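Coach Manaia Baxter
2022-09-18

OK, pump thread. I've been promising this since tryouts and I have a cup of coffee and a quiet house, so buckle up, volleyball people.

Background for anyone new: I coach 12s and 14s at Clurkincombe, and I'm the one with the ball cart in her garage. Every practice starts with me squeezing balls like melons at the grocery store.

For years I used the little hand pump that came free with a net. You know the one. Plastic handle, needle that bends if you look at it wrong. It took forever and my forearms were toast before we even got to serving drills!

So in February I bought two proper ones with my own money, the Ruritz floor pump and the Turetti handheld electric. I've been swapping between them ever since and I have feelings.

Ruritz first. Stands up on its own, big foot plates, gauge at the bottom that you have to crouch to read (my knees did not enjoy this). But it's FAST. Three strokes on a soft ball and you're checking the gauge already.

The hose is the best bit. It's long enough that the ball can stay in the cart while you pump. I didn't think I'd care. I care so much.

What I don't love: the needle threads straight into the hose end, and if you overtighten it you need pliers to get it out again. Ask me how I know. Finger tight, friends. Finger tight.

Turetti next. It's the size of a big flashlight, you set the pressure, you press the button, it stops by itself. The kids fight over whose turn it is, so I've basically outsourced the job to twelve-year-olds.

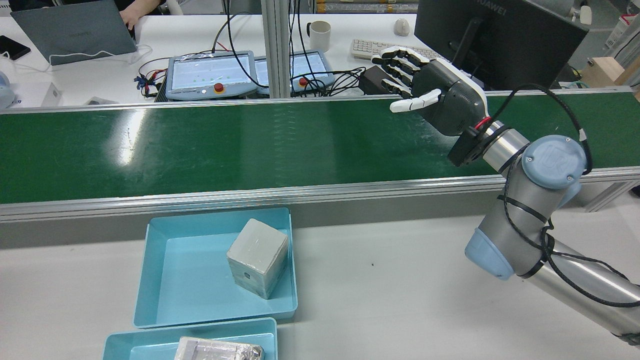
Kamala Nadar says the Turetti reads high for her, and that she had a whole cart of balls going mushy by the second set before she thought to check them with a separate gauge.

Thanks Kamala, and yep, same here! Mine shuts off a touch early. I just set it a notch above what I want and then let a little out if I need to. Mildly annoying on something that cost me 70 bucks.

It's also LOUD. Like, the badminton group on the next court turned around loud. If your gym shares space, maybe fill up in the hallway.

Battery life has been fine. I get through the full cart and a few strays on one charge. I did forget to charge it before an away tournament once, and guess who was back on the free plastic pump in a parking lot at 7 in the morning.

Wet your needles!!! I'm putting this in its own post so people see it. A drop of water or glycerin before it goes in. Dry needles chew up the valve and then you own a very expensive beanbag.

Someone asked about the Cropper needle set. I have it, it's 11 needles in a screw-top tin, and the tin is worth it on its own. They're a bit thicker than the ones in the Ruritz box and I've only bent one so far (stepped on it).

Do not store the needles loose in the ball cart pocket. I found one with my thumb.

Pressure: go by what's printed next to the valve on YOUR ball. I had a parent telling me to pump the practice balls harder so they'd "last longer" and my poor 12s were passing bowling balls with red arms all evening.

And check them again if they've been in a cold car. I top mine up at the gym, after they've sat inside for a while, and then they don't turn into rocks halfway through warm-ups.

So which one would I buy again? For a garage full of balls, the Ruritz, easy. It doesn't need charging and I trust the gauge. For a kit bag, the Turetti, with a cheap stick gauge next to it.

If you've got one kid and one ball in the driveway you don't need either. Get a decent hand pump with a flexible hose and spend the rest of your 100 on knee pads.

Next thread is knee pads, specifically how to get the smell out. Send me your methods. I've tried vinegar and I'm still scared to open the bag.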